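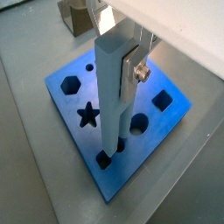
The Accordion

The accordion was a Siretti, dark red, and it weighed more than my suitcase. My father had kept it under his bed for as long as I can remember. He did not play. When I was small I asked him why we had it, and he told me that it belonged to a man in Tomgate and that one day he would take it back.

After he died I found the address inside the case, written on the lid with a pencil. 18 Ferry Street, Tomgate. There was no name. Under the address my father had written, in another pencil and with a less certain hand, "Before the winter, if possible."

Which winter, he did not write.

I went in January. From Rurnov, where I live, it is 700 kilometres to Tomgate, and there is one train which goes in the night and arrives a little before seven. I put the accordion on the seat by the window and sat next to it myself. The conductor looked at it for some time and then asked if it had a ticket. I said that it was going home. He was a man of my age with a cold in his nose, and he only shook his head and went on to the next carriage, but later he brought me two blankets.

I did not sleep much. Whenever the train stopped hard, the bellows let out a little air inside the case, and it sounded like somebody who wants to begin a sentence. Across from me sat a young woman with a boy of four or five years. The boy asked his mother if there was an animal in the box. She told him no. He waited until she was asleep and then he asked me.

"It is a musical instrument," I said.

"Is it alive?"

"No."

"Then why does it breathe?"

I opened the case to show him. I pulled the bellows out a very small way, with my thumb on the air button so that there would be no note, and let him put his hand in front of the holes in the wood. He felt the air on his fingers and took his hand away quickly. Then he put it back. We did this many times. His mother woke up near the river and I closed the case as if I had been caught stealing.
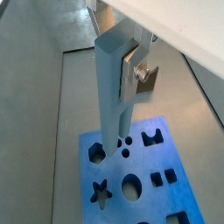
Blue foam board with a six-sided hole.

Tomgate is a town which goes down a hill. The station is at the top, and every street leads to the water in the end, some directly and some after they have changed their mind. I walked with the case in my right hand, then in my left hand, then in front of me with both arms. There was ice between the stones. At the corner of the market a bakery called Shirazi had its lights on, and I went in mostly to put the thing down.

The baker was an old woman with flour up to her elbows. She gave me tea in a glass and a flat bread with seeds, and she did not ask for money until I had finished. I asked her the way to Ferry Street.

"Which end?"

"Number 18."

She wiped her hands and came round from behind the counter. She looked at the case and I saw that she looked at one special place, at the handle, where the leather had been repaired with green thread.

"Where did you get this?" she asked.

"It was my father's. I mean, it was with my father. It belongs to somebody here."

"It belonged to somebody here," she said.

I understood then, and I drank from my glass although it was empty.

She told me the rest while she took the loaves out of the oven, so I heard it in pieces, with her back to me. The man at number 18 had been her brother. He had played at all the weddings, in Tomgate and in the villages over the river, and he had played badly when he was sober and a little better when he was not. One summer a young worker came to repair the ferry landing and rented the room under the roof. This was my father. The two of them sat every evening on the steps and her brother tried to teach him three songs.

"Three only?"

"He had no talent, your father. Excuse me."

"You don't need to excuse yourself. I heard him sing."

At the end of that summer her brother had lent him the accordion for the winter, so that he could practise, and my father had gone home with it and promised to return in spring. But in spring there was my mother, and then there was me. He wrote a letter. Her brother wrote back that there was no hurry, he had borrowed another one and it was lighter. After this they sent each other a card for every new year, and in every card my father promised, and in every card her brother answered that there was no hurry.

"He is dead since 14 years," she said. "I wrote to your father. Perhaps the letter did not come."

I thought of the second pencil and the hand which was less certain. I believed the letter had come. I did not tell her so.

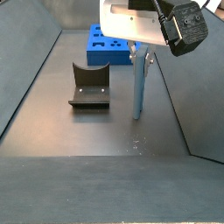
Page last changed: January, 14:05

When the morning customers had gone she put a coat over her apron, turned the sign on the door and took one side of the case. I took the other. It was not easy to walk like this because she was much shorter than me and she did not slow down for the ice. People greeted her, and they looked at what we carried, and two older men took off their hats. I think they took them off for the accordion.

Number 18 was a narrow house with a yellow door. Other people lived there now, she said, a family with bicycles, but they were at work and they would not mind if we used the steps. She swept the snow off the third one with her sleeve and sat down. From there one could see the landing and the ferry tied up to it, with a tyre hanging on each side, and behind it the grey water and the other shore.

"Did he do good work?" I asked. "On the landing?"

"It is still standing."

She opened the case on her knees. The red had kept its colour very well, better than I had seen at home in the lamp light. One white key was a little yellow, like a tooth. She put her arms through the straps, and they were far too long for her, so I stood behind and held them together with my hands.

"I can't play," she said. "I can only do the left side. He did the right, and I sat next to him and did the left when his arm was tired."

"I can't do either."

"Good. Then you will not complain."

She pushed the button for the air first, and the bellows opened, and it smelled of our bedroom cupboard and of my father's winter boots. Then she played the left side of a waltz. One low note and two short ones, again and again, with nothing on top of it. She moved her lips a little. Somewhere around the tenth time I recognised it. My father used to tap this on the table with his spoon while he waited for the soup, and my mother used to take the spoon away from him.

I had never known that there was a song which belonged to it. I asked her how the rest of it went.

"Wait," she said. "I am coming to the part where it changes."

A woman on the landing had stopped with her shopping and was looking up at us. The baker nodded to her and played on, and I held the straps. My fingers were very cold by then. In the place where it changes she made a mistake, said a word which I did not know, and started again from the beginning.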